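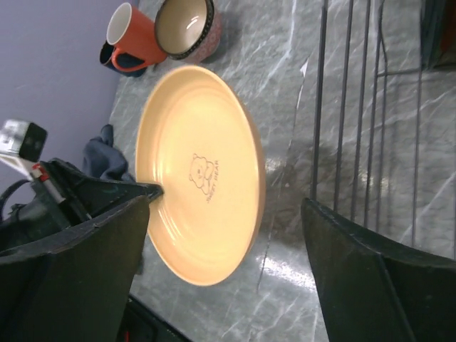

3.2 Mascot type and supporter recall

The second part of the study asked whether supporters remember an animal mascot better than a human or abstract one. We used the same four clubs as in Section 3.1, two of which (Guris and Tranero) have animal mascots. Effiong uses a costumed miner and Daditz a star-shaped figure with no fixed name.

Questionnaires were handed out at home matches in November, before kick-off and away from the club shop, where mascot goods are on display. After incomplete forms were removed, 313 remained. Respondents were asked to name the mascot of their own club, then to name the mascots of the other three. They were not shown any drawings or photographs until the final page.

Figure 1. A cartoon bear with its name printed beside it.

Most home supporters could name their own mascot whatever its type, so the first question told us little. The second was more useful. Supporters of rival clubs named the two animal mascots more often than the miner, and very few had any name to offer for the Daditz star. Several wrote down the club's nickname instead. We counted these answers as wrong, although a case could be made for treating them as partial recall.

Age made less difference than we had expected. Younger respondents did better on Tranero, whose mascot was redesigned shortly before the survey, but on the other clubs the age groups gave similar answers. Length of support mattered more - people who had followed a club since childhood often gave the name of an earlier mascot. There were 19 answers of this kind, nearly all of them from Guris supporters.

The comparison has an obvious weakness. The animal mascots also have short names that are sung or shouted at matches, and our design cannot separate the effect of the name from the effect of the animal. Attendance at Effiong was also low on the day of the survey because of heavy rain, and its supporters make up the smallest group in the sample. Section 3.3 looks at names alone, using the written answers from the final page.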